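Riego de maceta de interior: ¿cuánta agua y con qué medida?

Druvura
Tengo una planta en maceta sobre una mesa, junto a la pared. La regadera no lleva escala. ¿Qué volumen aplico y cómo lo mido?

Reuter
110 ml cada 6 días en agosto. Menos en invierno.

Mevska
Depende del sustrato. Use un vaso pequeño de capacidad conocida – yo uso uno de 100 ml – y un recipiente transparente para decantar.
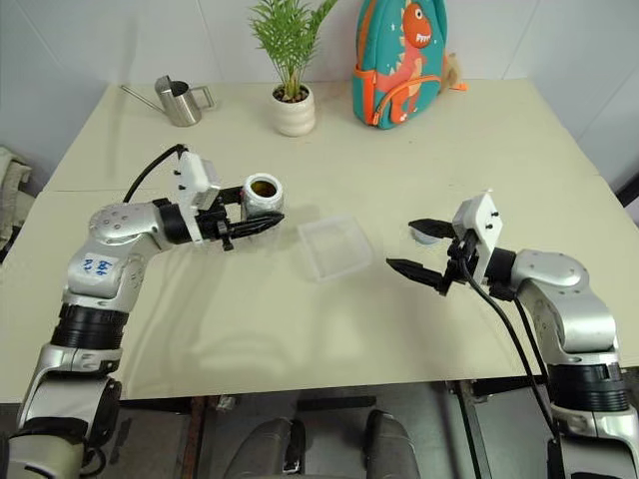
Vierta despacio y deseche lo que drene al plato.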